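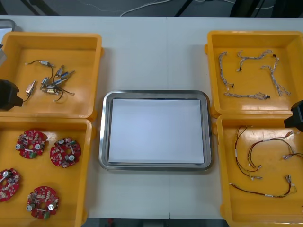
Sorting table with the paper-lined tray between the yellow bins. Motors are upper left, round boards lower left.

Subject: Re: [bench-list] Trays and bins for small parts
From: Berisha

Hi all,

Answering the question from last week about how we set up our sorting table at Zunevar. The original message is quoted first and my notes are under each part of it.

> We are moving our small motor kits off the back shelf and onto
> a proper table. Right now everything sits in cardboard boxes and
> the motors come out in one big knot. Does anyone keep them in
> open bins, and if so, do the leads get damaged?

We keep them in open plastic bins. The leads do tangle. You can see in the picture that ours are lying across each other, and that is how they normally look by the middle of a batch. In February we went through the 162 motors we had in stock and found 3 with a lead pulled off at the motor end. All 3 came from the bottom of a deep box we used before the bins. I can't prove that the depth was the cause, but I would not go back to deep boxes for anything with wires on it.

What helps most is to put fewer in the bin at a time. If you fill it to the top, people pull on whatever wire they can reach. Pick the motor up by its metal body and let the wires follow. If a plug catches on another lead, put the motor down and free the plug first.

We tried twist ties on each set of leads. It kept them neat, but taking the ties off took longer than untangling, and the ties ended up in the tray with the parts. We stopped after one batch.

> Also, what do you use in the middle of the table? We had a
> rubber mat but small things got lost on it.

A steel tray with a raised rim, with a sheet of white paper laid flat in the bottom. Ours came from the Zedlow kitchen supply outlet and was meant for food. The rim stops things from rolling off onto the floor. The paper is plain office paper. It makes dark screws and bits of wire much easier to find than bare metal does, and when it gets dirty you throw it out and put in a new one. Don't tape it down. Tape leaves glue on the steel and then the next sheet won't sit flat.

If your sheet is much smaller than the tray, things slide under the edge. Get as close to the full size of the tray floor as you can. It is fine if a little metal shows all the way around.

> Do you keep boards in the same kind of bin as the motors?

Same kind of bin, but never the same bin. The boards we use are round and red with a hole through the center. We only put a few out at a time and keep the rest of the pack of 100 in its bags until they are needed. If they pile up they scratch each other, and the scratches are hard to tell from a bad trace when you are checking them later.

Gikley used to stack theirs on a dowel through the center holes. That saves space, but you have to lift off the top ones to check the bottom one, so it works best if they are all the same revision. Ours are not, and we have 2 revisions that look almost the same from the front.

> Last thing, does the color of the bins matter?

Not much. Ours are yellow and the table is white, so the bins are easy to see from across the room. I would avoid black bins for motors with black leads.

One thing you did not ask about is the table. Ours has a seam in the top. It is a thin one, but a small washer will stop on it and stand on edge. We run a strip of card along it at the end of the day to clear it. If you are buying new, get a one-piece top.

I still need a source for shallow bins with a flat bottom. The last ones I ordered had ribs molded into the base and the boards rocked on them. If anyone has a part number, please send it to the list.

Berisha
Zunevar parts bench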